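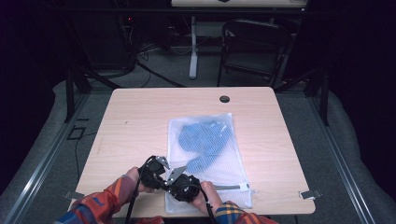

Why did the August madder come out brown when the small tests were a clear brick red?

The big pot got too hot. Madder has several colors in the root, and the browns and yellows come out more strongly as the bath nears a simmer. The test jars sat in a water bath and never had the chance to get there. The big pot sits straight on the burner, and the thermometer was clipped near the rim, where the bath runs cooler than it does over the flame.

10/31/22, dye room, Brillosside

Repeat of the August madder bath with the heat held down. Same yarn (Minetti wool, the undyed worsted), same root (Nowicki, chopped, from the bag with the torn label). Moushumi wound the skeins and mordanted them in alum last week. They have been sitting damp in the covered bucket. No smell, no spots.

Ceiling for the bath today: 140 F, read in the middle of the pot and near the bottom. Sarmīte wanted to go hotter at the end for fastness. I said no for this run, so that we change only one thing. She can have the next one.

Soaked the root overnight in tap water. Poured off the first soak and kept it in the lidded pail. It is more orange than I expected and I would like to see what it does on silk. Virgilio says his teacher always threw the first soak out as "the yellow water." Ours did not look like something to throw out.

Skeins in before any heat was on. Brought the bath up slowly on the Zurell burner at its lowest setting. The low setting on that burner is still too strong for the large pot if the lid is on. I had to take the lid off and then pull the pot partly off the ring. The reading went over the ceiling once, for a short time, while I was on the phone with Radosław about the delivery. I stirred and it came back down. Noting it in case the shade is off.

Held the heat for 2 hours. Turned the skeins by hand with the long dowel, lifting and not swirling. Color was slow at first, a washed-out peach, and I thought we had been stingy with the root. By the end of the hold it had gone to a solid orange-red. Left everything in the pot to cool with the lid on.
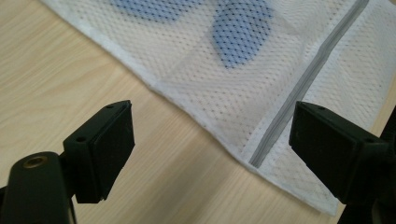 Root bits in the yarn are still the most annoying part of madder. In August we put the chopped root loose in the pot and Aleksandra was shaking red crumbs out of the skeins all afternoon, and there are still crumbs in the swatch book. Some of them leave a dark speck where they dry against the wool. The old onion sack is no help, the holes are far too big. A white mesh laundry bag, the kind with a regular pattern of tiny holes, is closer to what is needed: fine enough to hold the chopped root, open enough to let the bath through. The ground root is another matter. It will probably get through anything except cloth, and in cloth it packs into a lump and the center stays dry. If we use a bag for the chopped root, fill it loosely and squeeze it against the side of the pot now and then.

Also, whatever holds the root should stay with madder for good. We do not want weld skeins picking up pink.

Water. The other difference between here and most of the recipes is the well. Brillosside water is hard, and madder likes that. The calcium helps the red. Radosław tried rainwater from the barrel a while ago and got a flat salmon color that he described as "canned." He then put a pinch of chalk in the same bath and it moved toward red while he watched. I have his swatches pinned by the window. They need to come down from there, they are fading and will be useless for comparison.

So for anybody repeating this somewhere else: if your water is soft, add chalk. If it is hard, leave it alone. I have not measured ours. The test strips in the drawer are old and give a different answer each time. New ones are on the list.

Rinse was done after lunch. First rinse ran orange, the next pale yellow, then nearly clear. 3 rinses in all before I was satisfied. Matched the rinse water to the temperature of the cooled bath. One skein has a slightly fuzzy section near the tie and I think that was the dowel and not the water. Ties were too tight again on a couple of the skeins — there is a pale band under each one. Moushumi, please make the figure-eights looser next time, loose enough to slide a finger under. 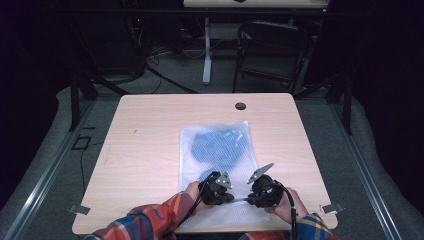
The soap wash comes tomorrow, once the skeins have dried and rested. I know Virgilio would do it right away. My feeling is that the color settles with a day of rest, but I have never tested it properly side by side, and we should. Use the neutral soap and not the dish liquid. Dish liquid pushed the August batch toward pink, and then we could not tell what came from the heat and what came from the soap.

Shade, judged by the north window with the overhead lights off: warm brick, clearly redder than the August skeins. Aleksandra held both against the small test swatch and picked today's as the match without being told which was which. There is a little unevenness between skeins. The ones that sat lower in the pot are deeper. Not enough to matter for the hats. It would show in a blanket.

Exhaust bath: still plenty of color in it. I strained out the root and spread it on the screen to dry. Put 2 leftover skeins in the pot cold and will leave them until morning with no heat at all. If they come out coral I will be happy. If they come out beige they can go in the walnut.

To do:

Move the thermometer clip. Virgilio thinks a bent hanger would hold it in the middle of the pot.

Order test strips, chalk and neutral soap.

Ask Nowicki whether the chopped root is this year's. The color of the dry root is browner than the last lot.

Silk sample in the first soak water. Label the pail before somebody empties it.

Take down Radosław's swatches and put them in the book, face in.

Sarmīte's hot finish on the next run. Same weight of root, same hold, then raise the heat only at the end. Pull one skein before the heat goes up and keep it as the control.

Burner off, gas off at the wall, window left open a crack for the steam. Buckets are under the bench.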